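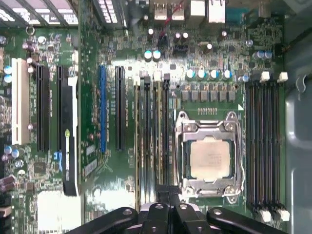 Can a robot take over the boring jobs in a computer repair shop yet?

A few of them, if somebody sets up the work first and stays nearby. Most of them will need a person for a good while.

I worked the bench at Hendgate for 13 years, mostly on used office desktops that came in by the pallet. People who have never done the work assume the hard part is figuring out what's wrong. Usually it isn't. You pull the memory, reseat it, swap the processor if you have to, put in another drive, wipe the dust off, close the case and reach for the next one. In a big February we had 1,000 machines come through and I could have told you what was wrong with most of them before the side panel was off.

So it ought to be a good job for a machine. It's indoors, it's on a table, and the parts were made in factories to standard sizes. Compare that with my kitchen, where no two mugs match and the dish towel is never where it was yesterday.

The trouble is in the small motions. Take the lever on a processor socket. You push it down a little, slide it sideways to clear the tab, then let it up slowly. I do that with one thumb and I couldn't tell you how hard I press. The processor then has to come straight up, because the contacts in a modern Intel socket are fine enough to bend if you drag a corner across them. A bent contact can mean a dead board. 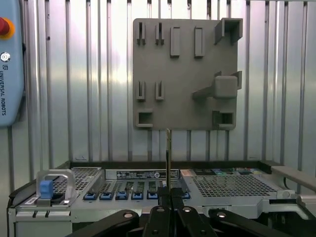 Tools are another thing. I change tools without looking. The spudger is by my left hand, the driver is by my right, and if I put one down in the wrong place I find it by feel. A robot does better when every tool has its own holder in a known spot, and then somebody has to design the holders, mount them and put a tool back when it gets knocked out. I don't hold that against it. Plenty of shops would run better if the people in them had a rule like that. But it is work, and it should go on the bill.

I also think servers are a fairer place to start than desktops. They're built so a tired person can get parts in and out in the middle of the night, with handles and colored tabs where you need to grab. A cheap desktop is built so it can be put together once.

I said most of this in an earlier post and got some pushback.
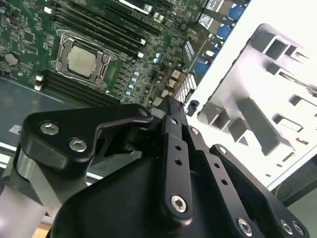 Halfdan Vestergaard wrote that I was judging by the wrong clock. A slow arm is fine with him if it can work through the night, and he would happily let one take 25 minutes over a processor if he came in the next morning to a finished stack.

I think he's right about the clock. What bothers me is what happens after a mistake. If I drop a screw into a case I hear it, I tip the case and I shake it out. A machine that misses the drop will go on to the next step, and you have a loose screw sitting under a powered board.

Priya Castellanos asked about cables, and I would put those at the top of the list of things that still need hands. They bend, they hide the part you want, and they come in a different tangle in every case. 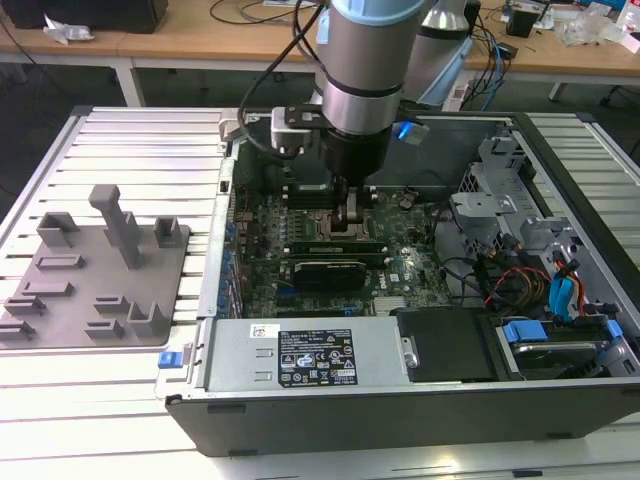
I used to tuck them behind the drive bay with my left forearm while I worked on the board with both hands. I have no idea how you would write that down as an instruction. You could tie them all back beforehand, but then a person has already opened the case and laid it flat, and at that point the memory takes me under 2 minutes.

If I were still at Hendgate I'd ask for help with the sorting and the wiping down first, and leave the sockets for later. My wife would like me to add that she's still waiting on something that will put away the laundry.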